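Quiet old desktops: keep the stock power supply or swap it?

bamotness_dan
Posted Friday, August 30, 2024
OK I am way too happy about this hobby right now. Picked up 2 office desktops at a school surplus sale, and the first one already runs our music library! Boots fast, never complains. The only thing bugging me is the fan whine from the power supply. Do I replace the whole unit or try to live with it?

SantinoQ
Welcome to the club! Swap it. I went through this in March with my den machine and the difference was huge — I can hear the clock on the wall again. Measure the old one first, though. Some office cases use odd sizes and you don't want to find out with the screws already on the floor.

hattori_fan
Disagree with Santino. Blow the dust out before you spend a dime. Half the "bad" fans I've met were just filthy. A used machine like that has 12 years of carpet in it.

bamotness_dan
Ha, fair. Got the side panel off tonight.

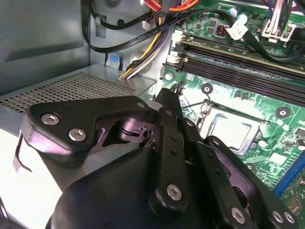
Side panel off, power supply on the left, green board on the right.

SantinoQ
Love a green board, takes me right back. I still say swap it. Old supplies get tired, and a fresh one is cheap insurance for your music files.

hattori_fan
Cheap insurance is a backup drive! Clean first, listen for a week, then decide. And please don't open the supply itself, those can bite even when unplugged.

zalia_k
Both of you are right, which is annoying. Clean it, and if it still whines, swap it. Dan, what are you doing with the second one?

bamotness_dan
Game box for my nephew Darius! He has a list of 200 old games he wants on it and I've approved 5 so far. Going to try the cleaning first. Will report back Sunday night.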